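Climthorpe open day – a toaster oven, a lot of mugs and the best soup of the winter

11 Jan 2023

532 views
13 comments
Share

So I finally made it out to Climthorpe! Marjorie Hebden has been on at me to go since July, and I'd always had some excuse (the drive, the dog, the fact that I can't be trusted near kitchen stuff with a wallet in my pocket). But they had an open day on, the coffee was free, and off we went – me and Poppy Sugden, who only came for the coffee and said so the whole way there.

If you don't know the place, it's the old Fairclough building out past the Dirkalley turnoff. You go in through what looks like the back door, and there's a long hallway with coats on hooks, and then it opens up into one big bright room after another. It's all about kitchens and how people use them. What goes on the counter, what gets shoved in a cupboard and forgotten, how you lay things out when you haven't got much space. I could have talked about that all day, and I more or less did.

Neema Waweru was showing our group around and she was great, really quick and funny, and she didn't mind that I kept hanging back to look at things. She asked us all what we keep out on the counter at home. One man said nothing at all, just a kettle, and I think everybody in the group quietly decided he was lying. I said toaster, coffee maker, fruit bowl, mail, more mail. Poppy said "crumbs."

The room I liked best was the one with the tabletop set up as a small kitchen. I spent ages in there. It had that slightly crowded feel my own counter has on a Sunday night, and I mean that as a compliment.

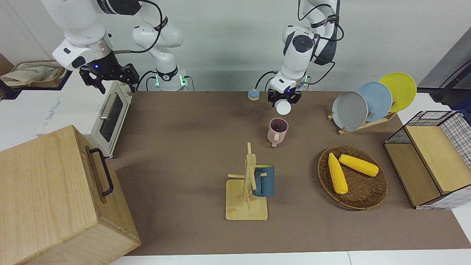 I've wanted a toaster oven for years and I came very close to talking myself into one on the spot. The white one with the silver bar handle was just the kind I'd go for, plain and not trying too hard. Poppy pointed out that I have an oven. I pointed out that I have a big oven, and heating the whole thing up for two slices of cheese on toast is a crime. We left it there.

The mug tree, though! My grandmother had a wooden one and I'd forgotten all about them. There was a dark teal-blue mug hanging on it, and a pale pink one standing on the mat, and now I want both colors. I've got a shelf at home where the mugs are stacked two high and one goes over every few months, so a little post with pegs makes a lot of sense. And the corn was on a round wicker tray, dark brown, which is such a nice way to have it out. Mine lives in the bag from the store until I remember it. I've got a tray a bit like that in the garage holding clothespins, so that's coming back indoors this weekend.

Lunch was soup and rolls in the end room, $25 for the two of us with cake, and worth it for the soup alone (leek and something, I asked and then forgot the answer). Natalie Entwistle was on the next table and told me they've had 3,000 visitors since they opened, a lot of them from over Troltthorpe way. I'd believe it. The parking lot was packed and I had to leave the car up on the grass, so go early if you're going.

We stopped by Marjorie's on the way home to tell her she'd been right. She made us tea and didn't gloat too badly. Poppy wants to go again in the summer when the yard is open, and I've already told her I'm driving.

13 comments
Share this post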